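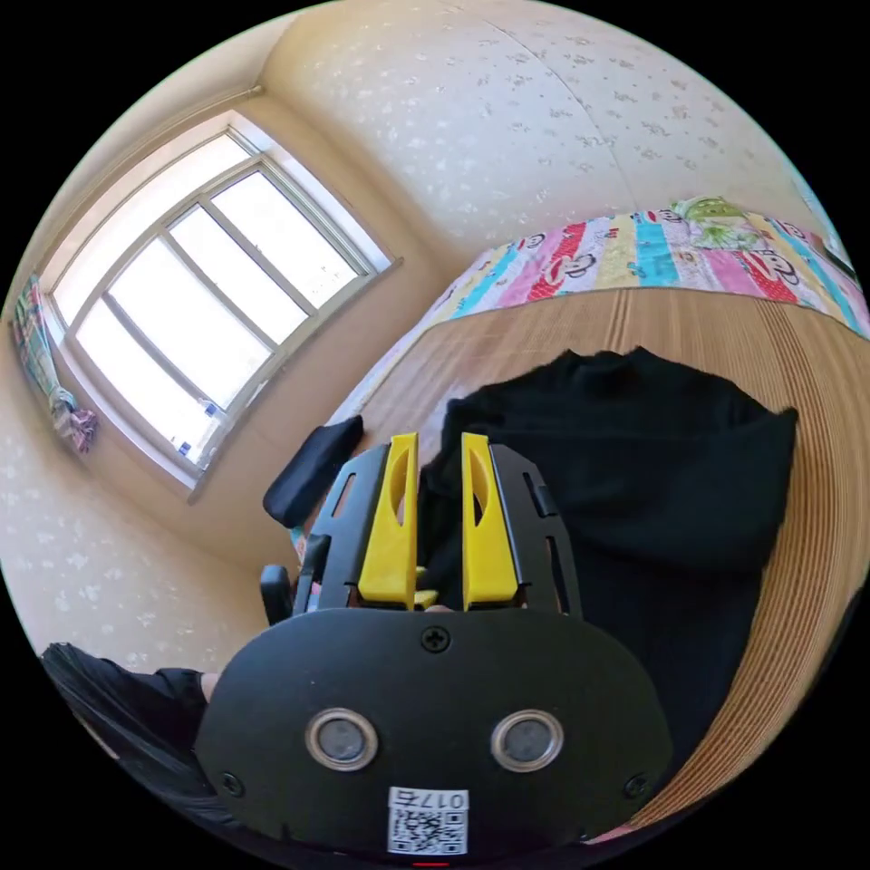
Doolan lorry, quarter scale, unfolding rig: notes
Last updated: May 9, 2022

State of play. The Doolan is a lorry that becomes a tall angry thing with a lorry's face. In the Corkusau script this takes one line and the word "suddenly". On our bench it takes four seconds on a good run, and we have had two good runs.

Mesfin re-hung the cab doors. They now swing out ahead of the shoulders instead of through them, so we can stop glueing the wing mirrors back on after each go. Pivot is a 63 mm bolt, cut down from whatever was in the drawer. If anyone has a proper one, swap it and write it here, please, not on the lid of the biscuit tin.

Weight as of the last lift: cab and chest together 654 g over what Meinrad promised the puppeteers. He says it's the paint. It is not the paint. I suspect the brass in the neck, which was his idea and looks lovely and will never be seen by a living soul once the grille is on.

Tried lighter springs in the knees. Worse. The lorry stood up, thought about it, and sat down in the road like a horse. Folke filmed it and sent it to the director, who now wants it for the scene outside the petrol station. So the fault is a performance and I have been told not to mend it. Keep the old springs in the envelope marked KNEES (GOOD). The soft ones are in KNEES (ART).
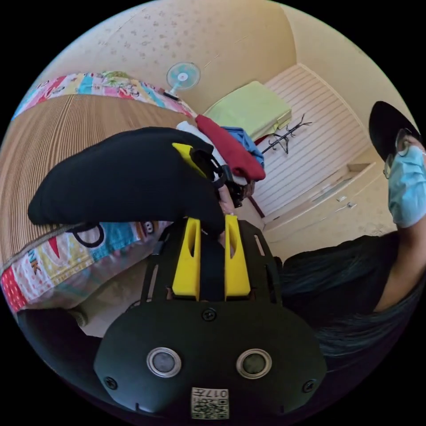

Carrying harness for the operator, version three. Version two put the whole load on one shoulder and Guilan came back from the test walking like a question mark. What we want is a wide padded curve over the collarbone and something quick to undo when the arm swings the wrong way. Black padded cloth with a yellow plastic buckle, like the one here, does both jobs: the black vanishes against the operator's suit and the yellow can be found in a panic. I'd keep the strap with the metal clip off our version or tape it up, as anything metal that dangles will tap the bodywork and the sound people will come and stand in the doorway looking sad. Ottilie to cut the pattern. She has asked for the operator's measurements and not, as last time, "medium".

Paint. Second coat on the bonnet is still tacky where I leaned on it. There's a thumbprint above the badge. Sanded, filled, sprayed again, leaned on it again. Different thumb. Flindness want "a lorry that has seen things", so possibly leave the second one.

Bumper: the resin cast came out with bubbles along the left corner. Drilled them out and called them bullet holes. Must now add matching ones on the full-size front end before second unit gets it, or the continuity notes will be about me.
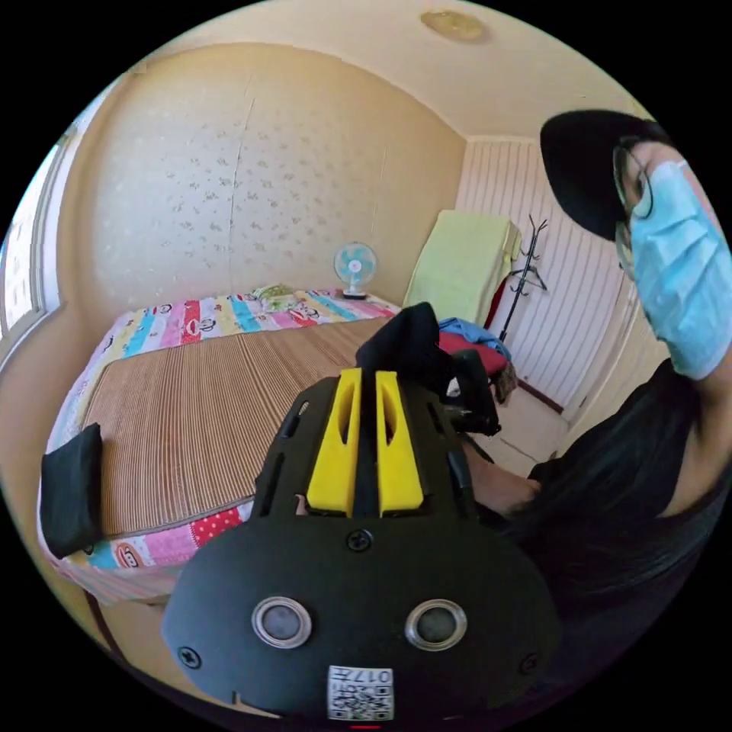 Colours for the hand. The concept drawing has the Doolan's fingers in the same muddy green as the rest, and at dusk on the test footage they disappeared; it looked as though he was hitting people with a loaf. I'd like to try bright yellow fingers on a matt black palm. You can see how well the pair against the dark plastic stands up in the view above, with the long triangular opening in each one reading as a darker shape even in a small picture. Cut-outs like that would take some weight off too. Meinrad, before you say anything: yes, I know it's a baddie. Baddies can have yellow fingers. Diggers do, and a digger took my gatepost. Cross-head screws left showing on the back of the palm, please, dark ones. Audiences like a screw.

Frame rate. Folke shot the unfold at twice normal speed and it looks enormous, for as long as you don't look at the tyres. The tyres wobble like jellies. Filling them with foam is the obvious answer, and the foam we have goes hard in the tin (someone left the lid off, I name no names, Mesfin). Ordered more from Stinik, arriving around 9 in the morning, they claim. Last delivery from them was meant for breakfast and came with the milk, the following one.

Budget left on this rig: 900, and that has to cover the foam, the harness cloth and a new grille in case the old one meets the wall again. I have told Flindness we'll manage. I used my telephone voice.
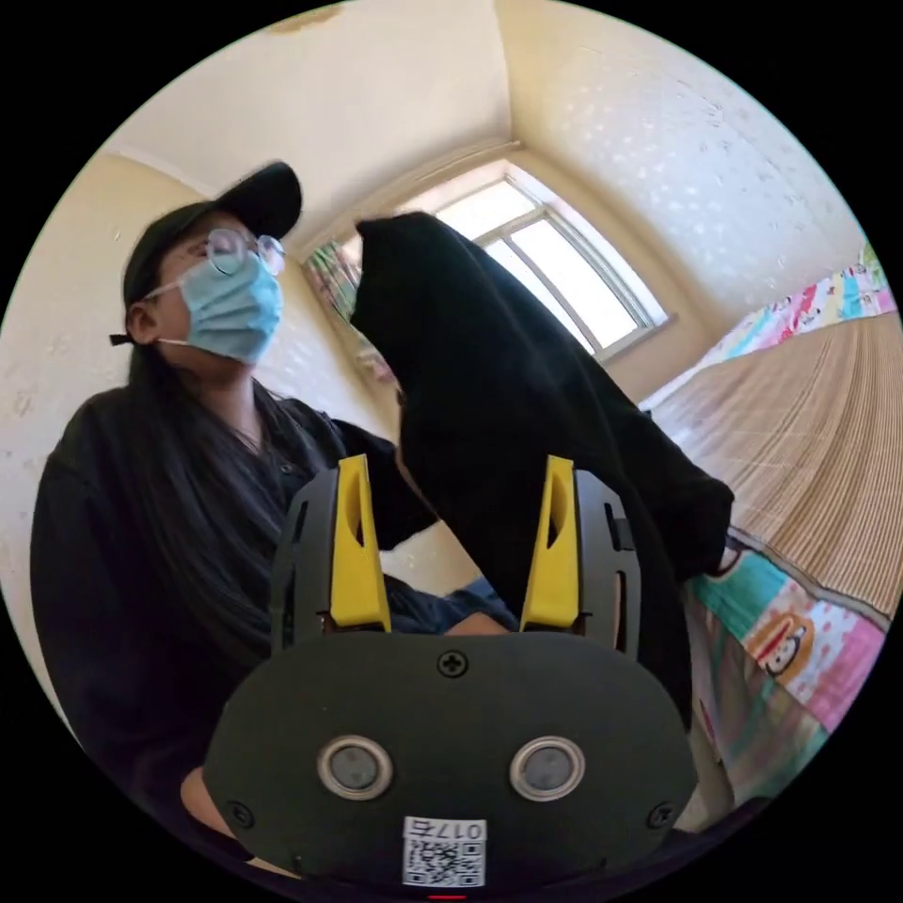

MINIATURES & MECHANICAL EFFECTS, SHED B

To do before the next test:
- File the hip stop. It catches on the left leg only.
- Re-label the control cables. Two of them say "arm" and neither is an arm.
- Guilan to walk the harness up and down the yard with a full load before we put the real cab on it.
- Ask Folke which lens, and write down the answer this time.
- Headlamps: the offside one comes on when the horn is pressed. Find out why we fitted a horn.

The full-size lorry is promised for July. It won't unfold, only drive up and look cross, but the colours have to match ours, so nothing on the miniature is final until the production designer has signed the swatch. She has had the swatch for a fortnight. Ottilie saw it being used as a bookmark.

Left the rig half open overnight to see if the springs hold. Please don't shut it. Meinrad, that means you.

14 shares | 3 comments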